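A day out at Flusdale

2 Aug 2020

Flusdale is the sort of place you go to when you have already been to the other places. It has a castle, or most of one, a lake with a path round three sides of it, and a car park that has clearly had more money spent on it than either. I had been meaning to go since April, when I bought a guidebook and then sat indoors with it.

The train takes you as far as Pestside, which I would like to defend. Yes, the name. The town has a perfectly decent bakery and a river, and the woman in the ticket office told me the name was to do with sheep, then declined to go any further into it. From Pestside there is a bus up the valley, and if you miss it there is a long wait on a bench facing a shop that sells only taps. I know a fair amount about taps now.

Get off at the lower gate, not the castle stop. The castle stop puts you right at the door, where you pay and go in and are finished before lunch. The lower gate gives you the walk up through the beech woods, with the towers showing now and then between the trees and looking much larger than they turn out to be. There are 200 steps at the end of it. The sign says 200, anyway, and I was in no state to check.

The castle was built by the Camenzind family, who did well out of salt and then badly out of everything else. Their portraits hang the length of the upper gallery, all with the same chin. You go round by a marked route, one way only at present, and the rooms are kept as the last of them left them, so there is a very grand dining room followed by a small, sad study with a card table in it. I liked the study best. The chapel was shut. The kitchens were open and smelled of floor polish, and there's a copper fish kettle in there you could bath a child in.

Allow an hour and a half for the inside and longer for the grounds. The formal garden is all box hedge and gravel and I can take or leave it, but beyond the wall it goes pleasantly to pieces, with long grass and old pear trees and a pond with a stone boy in it who has lost his fish. From there you pick up the lake path. It's flat and shady as far as the boathouse, then it climbs over a rocky bit where I met a family coming the other way with a pushchair and an air of regret.

A word on the view. The hill behind the lake is down on the map as 2507 feet, and every leaflet in the valley tells you to go up it for the sunset. I went up as far as the second gate, looked at the rest of it, and had my sandwich. Very nice view from the second gate.

Tickets were 12 for the house and garden together, and they are only letting people in at set times this summer, so book. I didn't, and was let in anyway after almost 20 minutes of standing near the desk looking hopeful. Your luck may be worse. The café is called Zamolix, for reasons the menu does not go into, and does a good plum cake and a coffee I would describe as brown. Take cash for the bus.

The last bus down leaves well before you would like it to. I caught it by running, in front of people, with half a plum cake in a napkin.
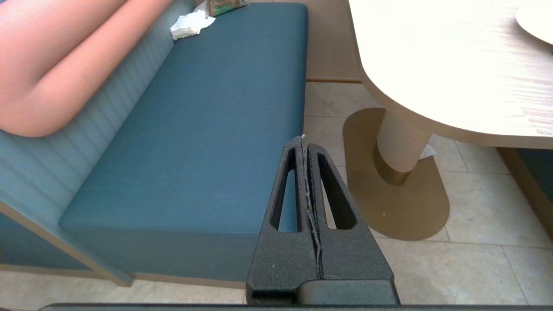

Teal bench seat, close up.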